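Dymphna Costello
@dymphnacostello
2025-05-10

1/ Spent the week teleoperating the two-arm cell at Netusby, teaching it to handle soft bedding. A few people asked how it works in practice, so I'm writing it down while I still remember the dumb parts.

2/ The setup is leader-follower. I hold a pair of small arms at a desk, and the big pair does what my hands do. Every run gets saved as joint positions plus video from all the cameras. Later somebody trains a policy on the runs. That somebody is Deividas Koppel, and he is picky.

3/ The task sheet says: take hold of the item, move it where the card says, let go, back off. It fits on one line. My first day I threw away more runs than I kept. 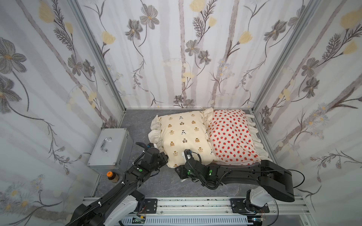
4/ Soft things are hard to demonstrate well. A box has corners and you know when you have it. With a pillow you close the fingers and get a pinch of cover, or cover plus filling, and from the desk those feel identical. There's no force feedback on our leader arms. I go by how the fabric creases. The ruffles are the worst of it, on the bear pillow especially, where one finger can end up over the frill and the other under it. Then you lift by the trim and the body of the pillow stays put.

5/ What I do now: aim past the trim, open wide, push down a little, then close. Slower than going for the edge. Deividas says the policy copies the push too, and he's fine with that.

6/ Second problem is two arms. My right hand is quicker than my left, so in the early runs the right arm did all the work and the left one hovered. A policy trained on that will hover too. I re-recorded a whole batch, making the left go first.

7/ Caoimhe Mulcahy sat in on Wednesday and told me to stop correcting in tiny jerks. If I miss, I should back out, pause, and come in again as one clean motion. Recoveries are worth keeping if they look like recoveries. Twitching is just noise. I put a sticky note on the monitor that says BACK OUT.

8/ Third problem is seeing. The fixed view is good for getting close and bad for the last inch. For that I switch to the wrist camera, and it takes a while to get used to. Left and right stay put, but when the wrist rolls the whole picture rolls with it.
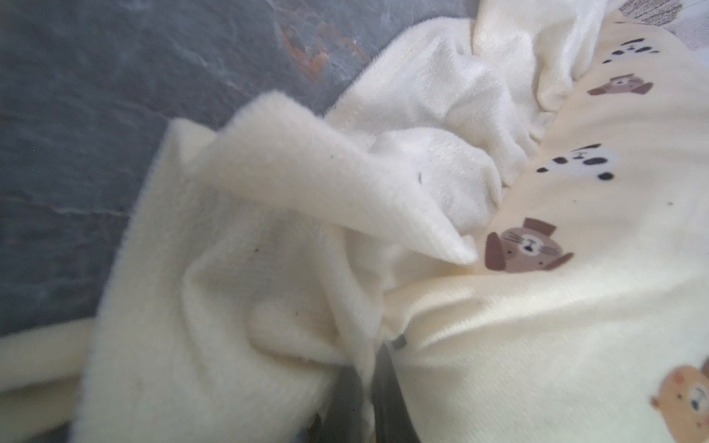 9/ It's also where I decide whether a grasp is any good. If there are two fabrics near the fingers, I want to know which one I've got before I pull. When I can't tell, I let go and start over. Costs me a few seconds. A wrong grasp costs the run.

10/ Numbers, for those who asked. Target for the whole bedding set is 2,000 good runs. I've done 101 that passed review. Another 23 are waiting on Deividas, and I expect to lose a few for bad release. Releasing too high is my most common fault. The item drops, rolls, and ends up off the card.

11/ On fatigue: my forearms are done after two hours. Deepak Rana does the other shift and hung his leader arms from elastic cord so he isn't holding the weight. I tried it Thursday and it's better. The cord pulls a bit at full reach, so I moved my chair closer.

12/ We also mix operators on purpose. Deepak comes in from the side, I come in from above. Deividas wants both in the set and doesn't want us copying each other. I've stopped watching Deepak's replays.

13/ Someone asked if you need an engineering background. I don't have one. I did alterations at Dramton for years, and knowing how cloth bunches has helped more than anything I read in the manual.

14/ Next week is folding, starting with the thinner covers. I'll post again once I have enough runs to say anything useful. If you teleoperate with force feedback, tell me what you use and whether it holds up over a full shift.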